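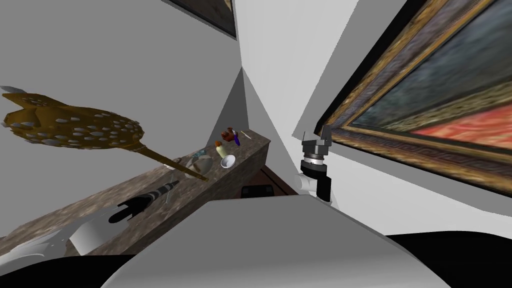
Figure 1. Simulated stone shelf, view from the robot's body, both arms partly in view. The gold item at left is the oversized test object.

Two-Arm Shelf Tidying: Simulation Stage of a Shared-Workshop Build

By Tanner Perron and Rosaire Caron
Posted January

Print this page | E-mail this page

1. Purpose

The project is a two-arm robot built in the Saliba shared workshop from stock parts and a donated rolling base. The task is to pick small items off a narrow shelf and put them back in a set order. This report covers the simulation stage, which was run before power was applied to the second arm. The hardware stage will be reported separately.

2. Setup

The room model was assembled from free assets. It has a stone shelf running into a corner, a wooden cabinet under the far end, and framed pictures on the walls. The pictures serve no purpose in the task. They were left in after we found that plain walls made the depth estimate look better than it was going to be in the workshop, where every wall has something on it.

The shelf holds a cup, a small bottle, a shallow bowl, a glass item and several thin items. The striped item near the front of the shelf has a pronged end and was chosen to give the grasp planner two very different ends to deal with. The glass item is translucent and was expected to cause trouble.

The viewpoint is fixed to the body between the shoulders. Part of the body shell is always visible at the bottom of the view and has to be masked out. The mask was drawn by hand in Gellon, our name for the scene editor scripts. The planner is called Joron. Neither has been released.

3. Oversized object

One object in the set is much larger than the rest. It has a broad, lobed, spotted head and a long thin handle, and its scale factor can be changed from the settings file. Its job is to block the view. With the head close to the viewpoint, a large part of the left side is lost, and the tip of the handle comes out just over the shelf. A planner that treats the handle tip as a shelf item will reach for the wrong thing.

Early versions of Joron did this regularly. The segmentation step joined the handle tip to the glass item under it and returned a single object with a center point in empty air. The fix was to split any region whose depth changed by more than 25 millimeters between neighboring samples. The threshold was found by trial. Lower values broke the bowl into two pieces.

4. Procedure

A run starts with both arms in a random pose inside the safe volume. One item is named as the target. The run ends when the fingers close on the target, when an arm touches anything else, or after 100 seconds of simulated time. Item positions are shuffled between runs.

We completed 1733 runs on the workshop desktop, mostly overnight. The oversized object was present in 386 of them. Runs that ended in a crash of the physics engine were repeated with the same seed and are not counted separately.

5. Results

Contact with the shelf edge was the most common failure. The planner keeps clearance from the top surface but at that stage had no separate rule for the front face, and the wrist housing is wider than the fingers. Adding a padded box around the housing removed most of these contacts and made the planner slower.

Thin items were the next problem. The leaning stick moved when the planner approached the rod next to it. Approaching from above helped in the cases where the cup was not in the way.

The glass item was missed in almost all runs using the depth method alone. A color-based check was added late and has not been tested enough to report.

6. Open items

The finger gap in the model is wider than on the real gripper. Caron will measure the printed fingers and update the model. The left shoulder bracket has been reprinted once and still flexes under load. The simulated floor is too dark for the base camera test, and a light has to be added before that work starts. Bench time for the second arm is booked for Wednesday.

Related items

Zallton controller board: wiring notes
Printed gripper fingers, second version
Rolling base: wheel and battery replacement
Workshop access and tool sign-out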